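Home office and paperwork > Keeping paper records

How long do you keep old household papers?

zteixeira
Posted October 31, 2025
Hello to all. My husband and I moved to a smaller flat in February and we still have papers from many years: electricity bills, bank letters, guarantees for machines we no longer own. I would like to organise them, but I do not know what is safe to throw away. How do you decide?

rui_g
I keep tax papers for 7 years and the rest goes in the shredder after one. My accountant asked me for an old bill only once, and the company sent me a copy the same day.

Anas Filali
I do not agree with one year for everything. I had a dispute with a plumber and the paper invoice was my only proof, because his firm had closed.

My method is simple. Each subject has its own box file, and the label goes on the spine.

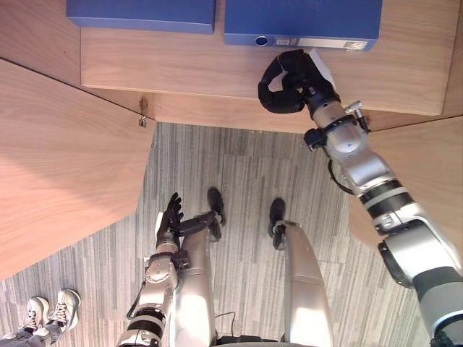
Inside I put the newest paper on top, and coloured sheets between the years. When a box does not close any more, I go through it from the bottom. It takes me one evening.

aurora.s
Box files take too much space in a small flat. I scanned 300 pages last winter and kept only the originals with a signature or a stamp.

Anas Filali
And if the disc fails?

aurora.s
I have two copies, one at my sister's home. Your boxes have no copy at all, if I may say so.

rui_g
She has a point there, Anas.

zteixeira
Thank you, this is very useful. I think I will scan the bank letters and keep the invoices on paper. Does anybody know if the guarantees need the original receipt? Mine are so faded that I can hardly read the date.

aurora.s
Ask the shop. Mine accepted a photocopy, but I had to insist a little.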